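News > Local > Nallstead

Reading time: 2 minutes
Print | E-mail this story

Fruit market comes back to Nallstead with 110 stalls

Nallstead's winter fruit market is back, and it's bigger than anyone on Hiltari Street can remember. The stalls opened on 6 February 2018 and 110 growers and traders have signed up, from the big orchard families down to people selling a few jars of quince jelly off a folding table.

Hugo Prieto has run the citrus end for 20 years and he was beaming by mid-morning. "You smell the mandarins before you turn the corner," he said. "I still love that!" His own stall has eight kinds of orange this time, including a small, sharp one from Marín that makes wonderful marmalade – he'll write the recipe out for you on a paper bag if you ask.

Grapes are the talk of the market, though. Imported bunches are in very good shape this February, and shoppers have been going for the red and the green alike.

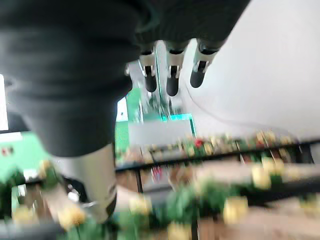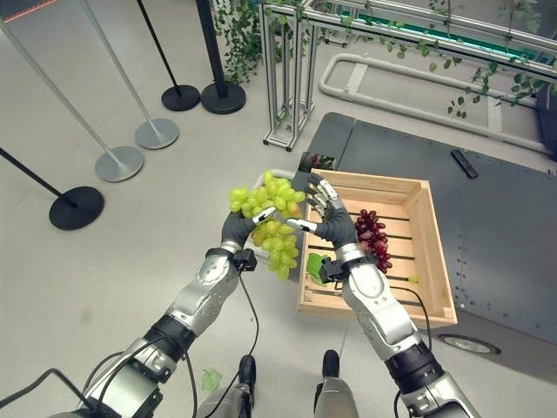 Second picture: green grapes and dark red ones, with a slatted pine crate.

There's plenty going on besides the shopping. The Zoto bakery has brought its pear tarts (get there early, they go fast), and the primary school choir sings at noon in the covered end. A tasting table by the fountain lets you try apples side by side, with the old local russets well worth a go.

More than 300 people came through in the first hour, and the car park behind the library was full soon after. The bus stops right outside, so that's the easier way in.

The market runs until the end of February, with stalls open from 8 in the morning. Entry is free. Bring a sturdy bag – you'll leave with far more than you meant to buy.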